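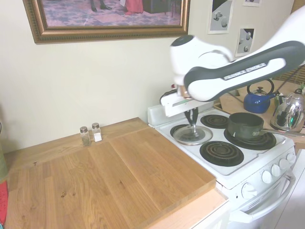 Robot kitchen draws a crowd at Nurnlow open day

Sunday, September 6, 2026

The kitchen was the busiest stop at the Wullach workshop in Nurnlow this weekend, and it's easy to see why! Visitors came in groups of nine to watch a robot arm named Bogdan work at an old white electric stove, handling glass lids by the knob and moving pots between the burners.

The workshop has spent 40 weeks on the project, called Jarach, which aims to get robots doing ordinary chores in ordinary homes. That means old coil burners, kettles on the counter, salt and spice shakers by the wall (a real kitchen, in other words, and a pretty cozy one). Lids get a lot of attention. A clear glass one is hard for a robot's cameras to make out, and the knob leaves the fingers very little to hold.

Each demonstration ran up to 50 minutes, with plenty of time for questions. Kids wanted to know if Bogdan could make pancakes. Not yet, the team told them, but flipping is on the list, and that got a cheer from the back of the room.

In all, 88 people signed the guest book, the most the workshop has had at an open day. Another one is planned for later in September, with soup on the program. Entry is free, and groups are asked to sign up ahead at the front desk.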